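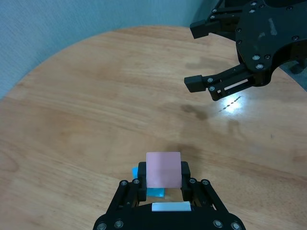
Round Table and Colored Cubes
Gallery by Áine Flanagan
Posted October 19, 2021
Views: 3,315

This gallery covers the round wooden table and the small colored cubes. Several people asked about the table after the last gallery, mostly about the finish and whether the marks come out, so the notes are longer than usual. The cubes have a section of their own further down.

The table

The table came from Mulcahy, the used furniture store in Daleck. It was at the back with a set of dining chairs stacked on it and a price tag for the whole group. I asked for the table alone and they agreed. It is 39 inches across, measured rim to rim along the grain. Across the grain it comes out very slightly less, which is normal for an older wooden top that has been through a lot of heated winters.

The color is honey brown. In warm light it goes more toward orange, and people who have only seen it in photos sometimes think there are two tables. There is one. The grain lines are straight for the most part, with a few curved places where there was a knot nearby. The tone changes a little from one part of the top to the next, and I like that. A top that is all one shade looks flat to me once it's in a room.

The finish was on it when I bought it. I don't know what it is or who applied it. It has a light gloss, enough to throw back a bright spot when there is a strong light over it. If you are photographing a table like this and don't want the glare, move the light to the side or wait for a cloudy day. I usually leave it. The glare is useful for finding scratches and dust that you can't see straight on.

The marks

There are marks on the top. The largest is a brownish stain with an uneven outline, and there is a fainter dark smear near it. Both were there at the store. Mulcahy had put a runner over that part, so I found them when I got the table home and washed it.

What I have tried on the stain so far:

Warm water and dish soap on a soft cloth. This took off a lot of general grime and made no difference to the stain.

Zikel paste wax, one thin coat, left overnight and buffed. The top felt better under the hand. The stain stayed the same.

Mineral spirits on a cotton rag, tested under the rim first. It lifted old wax and some gray dirt. The stain stayed the same again.

I stopped there. The next step would be to take the finish off and sand, and I don't want to do that to the whole top for one patch. A spot repair in the middle of a top always shows more than the stain did. My plan is to leave it for a year and see if it still bothers me.

A few people have suggested baking soda paste, mayonnaise and toothpaste. Those get passed around for white rings left by hot dishes. Mine is brown and I think it has gone into the wood. If you have a white ring, try the mildest thing first on a part that doesn't show.

The cubes

The cubes are from a children's sorting set sold by Zaletti. I bought it secondhand and it was not complete. The original bag is gone and so is the sheet that listed the colors. I ended up with pink and light blue pieces, and I have been using them at the table for simple arranging games.

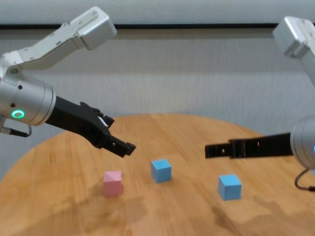
One pink cube and two light blue cubes on the round table, with the plain white wall behind.

I had a darker tablecloth on for an earlier version of this gallery and took it off again. The pale colors show up well on bare wood. The blue is the better of the two for contrast. The pink is closer in warmth to the wood, and in poor light it is the first to get lost.

The cubes are small. Check the age on the packaging of any set like this and keep it away from babies and from toddlers who still put things in their mouths.

Things to do with a few cubes

You don't need the whole set. These all work with a handful of pieces and a clear table.

Matching. Put out 2 of one color and 1 of another and ask which one is different. Move them and ask again. Younger children like to do this many times in a row without changing anything.

Copy my row. One person makes a row and the other makes the same row next to it. You need doubles of each color. Start with a row of two.

Near and far. Place a cube close to the rim and one at the middle. Ask for the one that is far away, then change seats and ask again. On a round table this works from every side, and the answer changes with the chair.

Cover and guess. Put a bowl over one cube and ask what color is under it. Use a bowl you can't see through.

Slow stack. Put one cube on another using just a thumb and one finger. Then do it with the other hand.

I keep the games short. Once the cubes start going off the table the game is over and we pick up.

Why a round table

I had a rectangular table in this spot before. It was fine for meals and not very good for this kind of thing. Somebody always ended up at the far end, and pieces collected in front of whoever had the longest arms. At a round table the middle is the same distance from each seat. There are also no corners at head height for a small child.

The drawback is the rim. A curved edge gives you less to line things up against, and it's easy to set something down closer to the edge than you meant to. A cup can look well in from one seat and be almost over the side from the next.
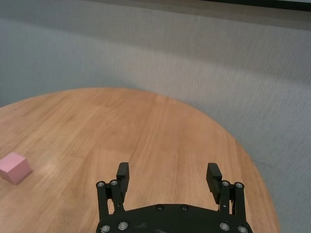 Cleaning the top comes down to working with the grain. I wipe with a damp cloth that has been wrung out hard, follow the lines from one side to the other, and dry it right away with a second cloth. On this top the fine darker streaks run on a diagonal from where I usually stand, so I have to turn my arm a little to stay with them. The short dark mark near the middle is small enough to pass for grain from a chair, and it is the spot I use to judge whether a cloth is leaving streaks. I also clear everything off before I wipe. A single cube left at the edge, as the pink one is here, is enough to make me go around it and miss the strip of wood behind.

Care notes

Weekly: damp cloth, then dry cloth.

Twice a year: a thin coat of paste wax. Put on less than you think you need. If it drags when you buff, there is too much, and a clean rag with a small amount of the same wax will loosen it.

Hot dishes: always on a trivet.

Cold glasses: coasters. I forget this as often as anyone.

Crayon: scrape gently with the edge of a plastic card, then use soap and water. Don't use the rough side of a sponge on a glossy finish. It leaves a dull patch that is harder to fix than the crayon.

Cubes: wipe each one and let them dry on a towel before they go back in the box. I don't soak them. I have never been sure the color would hold and I would not be able to match it.

Questions from the last gallery

What are the table's legs like?
I haven't photographed them. They bolt on from below and one of the bolts is a replacement. I'll add a picture when I have the table turned over to tighten it.

Does it come apart for moving?
The legs come off. The top is one piece and needs 2 people. It will go through a standard door on its side.

Can you get the cubes new?
I don't know. I haven't seen this Zaletti set in a store in Daleck. Any small cubes in two or three colors would do for the games above.

Did you paint the wall?
No. It was that color when we moved in. It photographs white in some light and slightly blue or gray in other light, the same way the table goes from brown to orange.

Would you buy a stained table again?
Yes, at that price. I would lift the runner first.

Is the smear from the wax?
No, it was there before I waxed. I thought the same thing for a while and went back to the pictures I took on the first day to check.

To be added

Underside and legs. A close view of the rim, where there is some wear in the finish. The box for the cubes, once I have relined it. If anyone has the color sheet for the Zaletti set and can tell me what else was in it, leave a note on the contact page.

Next gallery: Kitchen Stools
Previous gallery: Hall Shelf and Hooks
Back to all galleries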